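From: Nazmiye Duman
To: Kikville house clearing and repairs list
Subject: Re: [Kikville] Where to start with a small bedroom?

Remzi Işık wrote:

> We have my niece's room to sort out before she comes back in October.
> It is one small room but there is stuff on the bed, stuff under the bed
> and bedding on the floor. Last time we started with the drawers and it
> took 8 hours, and we still couldn't see the floor at the end.
> Do people here do the bed first or the floor first? And what do you do
> with all the little things, hair ties and combs and so on?
>
> Remzi

Hello Remzi,

Bed first, in my view, but only after you have been round the floor once with a bag. I did the pink room at our flat in Brellano this month with Selim and we were finished a bit after lunch, having started at nine. These are my notes, in the order we did it. Dilek asked for them as well, so I am sending this to the whole list.

1. The floor, quickly

Go round once and pick up only what is rubbish or breakable. Look under the bed frame. Ours always collects bottles and bits of plastic, and on tiles they roll to the back where the broom misses them. Leave bedding where it is for now, it can all go to the machine in one trip.

2. Small things

Pick up hair things, string and scraps of cloth by hand before any sweeping. Anything with a string on it goes in one hand and combs go in the other. A wide-tooth comb will catch a loose string straight away and then you have to stand there undoing it. I put combs in a mug on the dressing table and the cloth bits in a shoebox.

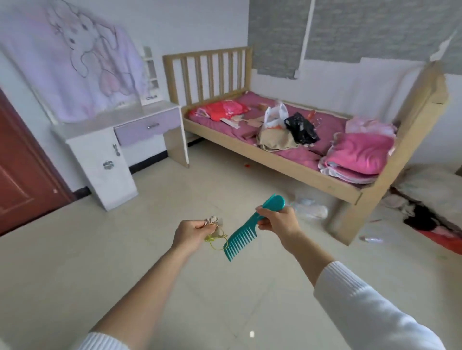
3. The bed

Empty the bags one at a time, on the mattress, and fold each bag when it is done. Don't tip them all out together. Cardboard goes flat by the door. Quilts with lace trim I fold with the trim inside, otherwise it snags on the slats of the headboard. Pillow last.

4. Drawers and cupboard

We left these until the end and gave them 25 minutes by the clock. What wasn't sorted by then went back in. Selim thought this was cheating, but the drawer shuts.

5. Washing

Ours came to 6 loads. Do the whites on their own and keep anything red well away from them. I have a set of pink sheets that used to be white.

Erdal, if you are reading, I still have your two crates and can bring them to the next swap. Does anyone want a single mattress cover? It is in good condition but too narrow for our other bed. Reply to me and not to the list, please.

Nazmiye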